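Final Report, Bimanual Thin-Object Handling
Group: Gemechu Wako, Herman Hartono
Advisor: Ferdinand Stöckli
2022-08-07

1. Question
Does finger force feedback help when the object bends? Most of our earlier trials used blocks. Blocks are easy. Thin strips are not, the fingertips close on each other before the sensor sees anything.

2. Method
Two arms, two five-finger hands, policy trained from teleop demos. Herman did most of the teleop, Gemechu the labeling. 200 demos recorded, 107 kept after cleanup. Dropped the ones with clock drift between left and right arm (see Problems).
Two versions of the policy: A with joint positions only, B with positions plus motor current from thumb and index. Same network, same training time. 100 test trials each.

3. Results
B better at picking up, A and B about the same at placing. Full table in the appendix. Most of the failures in A were early closing, thumb slides past the index and the strip drops out. B still fails when the strip comes in at a steep angle, we dont have a good fix for that.

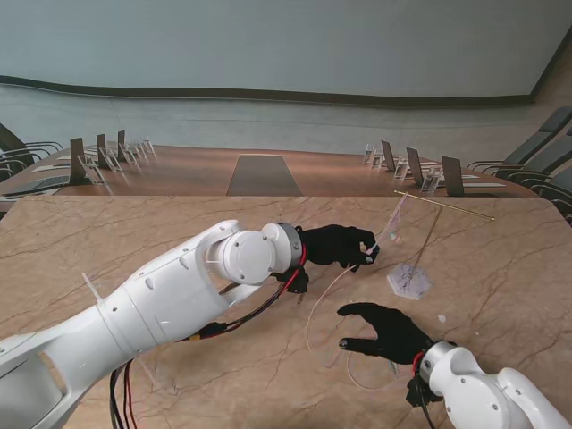

The pinch is only half of it. Free hand needs a rest pose too, and ours was hand tuned. Started with it lifted high, which made the arm slow to come in and help. Lower pose works better but teh margin over the table is small, so we added a height limit in the controller.

4. Problems
- clock drift, fixed by logging both arms on one machine
- current signal noisy at low speed, filter adds lag
- ran out of time for the second object set

5. Next
More demos with steep angles. Try the Sterkex fingertip pads, Alois Gisler has a pair we can borrow in January.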